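Every June the town of Sarville sends out a cheerful mailer about tree planting, and every June I read it with the same bad feeling. This year's goal is 3000 saplings along Buckley Creek, paid for by the Etar Fund. You can sponsor one for 17 dollars and get a certificate by email.

I like trees. I have planted a few. What I don't trust is a number that gets announced on planting day and never comes up again. Go down to the Herov Road crossing, where the last big push took place, and look inside the plastic tubes. I did, on a Saturday morning. Plenty of them held a dry stick. Some held nothing but grass.
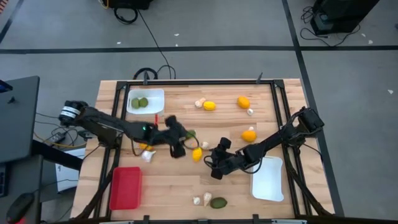

The town says survival is "being monitored." By whom, and how often? I asked for the records and got 3 pages, two of which were a map. A creek bank planted with young trees and then left alone through a hot summer is a gamble, and the people paying for it should at least hear the odds.

There is also the matter of what was growing there before. That stretch was wet meadow, with sedges and milkweed – not much to look at from a car, but full of life. It was mowed flat to make room for the tubes.

I would take 6 years of dull, steady care on a small piece of ground over another record planting. Pull the knotweed, water in August, go back and check what died. Until the town prints a survival figure next to the planting figure, I'm keeping my 17 dollars.

41 shares | 6 comments

Related
Who mows the meadow?
Buckley Creek after the flood
Are bee hotels any use to bees?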